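Subject: Re: [bin-picking] Anyone tried the Pririk picking kit?
From: Noel Tagle
Date: February 6, 2025 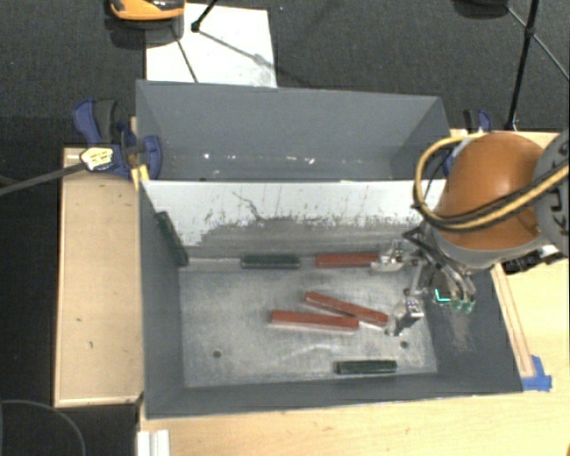 Red and green blocks in the front half of the bin, Pririk fingers over the right-hand side.

Teodoro Mercado wrote:
> We're looking at the Pririk kit from Triretti for our line at Lacson.
> Has anyone used it with plain bar-shaped parts? My worry is the ones
> that end up leaning on the wall of the bin.

Hi Teodoro,

Yes, and I'm really enjoying it! We've had ours on the bench for two weeks and logged 3673 picks, 1679 of them with the arm choosing its own order. Parts lying flat in the open are no bother at all. The ones up against the divider are slower, and a steep leaner like the green one on the left can take a few tries (the newer Flurnska software is much better at this, so ask for it).

Grumbles: the manual is thin on setting the finger force, and swapping fingertips takes me roughly 5 minutes, which gets old. Do clamp the bin down well before you teach anything.

I'd have another one tomorrow. Triretti will lend you a kit until May if you ask them nicely, and I can send you my settings file – just shout.

Cheers,
Noel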